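Emilian Barbu wants me to believe that a person learns to set a table the way they learn to swim, by doing it badly in front of someone. His course, Denley, runs 10 sessions on laying out and clearing up, and it uses play food. I asked him why a grown adult should pay to move a strawberry next to a plate.

"You laugh, but you'd put it in the wrong place," he said.

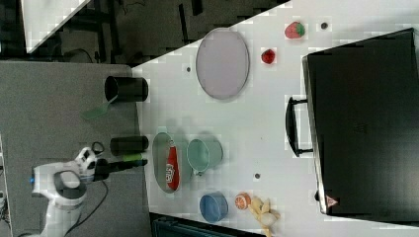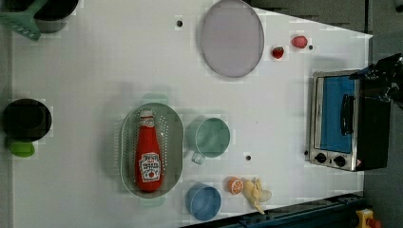
Rodica Matei disagrees with me, up to a point. She took the course in February and told me her own kitchen was a mess before it, with spatulas in one drawer, spatulas in another, and pots wherever they landed. Whether it stayed tidy afterward, she was less eager to say.

I pressed Barbu on that. Did he check on people later? "I call them after 2 months," he said. And what do they tell him? "That it's going well." I said I would tell him that too.

He took it in good humor. His one firm rule is that plates go down first and food comes last, and he could not point me to any proof that the order matters. "Try it the other way," he said. I did, that evening, and dinner was fine.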